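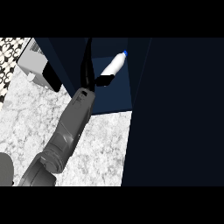 Last updated: Nov 1, 2018

Darness opens mobile ad network to small app makers

Darness is thrilled to open its mobile ad network, Naten, to independent app developers in December. Until now only large publishers could sign up, and we have wanted to change that for a long, long time!

Developers add Naten with 2 lines of code and can pick from 5 ad formats, including a new full-screen one that loads while the app is idle. Payments go out every month, and there is no minimum number of downloads to join. 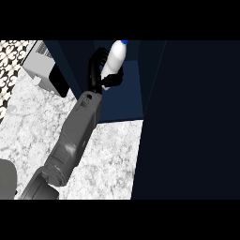

Miroslava Kushnir said small studios had been asking for this since the first beta, and that the full-screen format was the part she most wanted them to try. "We built it with phones on slow connections in mind," she said, "and it holds up."

The puzzle game maker Hrynyshyn and the weather app Sadent have been testing the network for 3 months, and their feedback shaped the new reports page (the daily view was their idea).

Sign-up opens on the Darness developer site in December. Existing publishers keep their current accounts and settings.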